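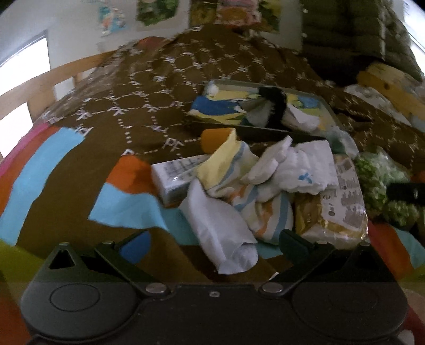 Fumham Recalls Cotton Bedspreads Over Dye Transfer

Home textile maker Fumham is recalling 2,000 printed bedspreads after tests found that the dye in one production run moves onto lighter fabrics when washed at normal settings. The recall covers the double and queen sizes in the Orkano line sold through the company's own stores and by the discount chain Grolgate. Other sizes in the line were dyed separately and are not included.

The fault was traced to the fixing stage, where the printed cloth is steamed to bind the dye to the cotton. A temperature sensor on one steamer read high, so the cloth was processed below the set point for most of a shift. Excess dye stayed in the fibers and passed the standard rinse check, which is done in cold water.

"The cold rinse does not pick this up," said Marites Marquez, quality manager at Fumham. "We have added a warm wash test on each lot, with a white cotton strip in the load."

Fumham has received 62 complaints since September, most of them involving stained sheets and baby clothes washed in the same load. No skin reactions have been reported. The company said the dye itself meets the limits for household textiles and that the recall concerns color fastness only.

Affected bedspreads have a lot code ending in 3 on the sewn-in care label, below the washing symbols. Owners can return them to either retailer for a refund or a replacement, with or without a receipt. Bedspreads with the label removed will be accepted if the print matches the line.

Arnel Enriquez, who handles returns for Grolgate, said stores will also take claims for stained items - up to two per household - on presentation of a photo. Larger claims go to Fumham directly.

Until they are returned, the bedspreads should be washed alone in cold water and dried away from other fabrics. Replacement stock is expected in stores next month.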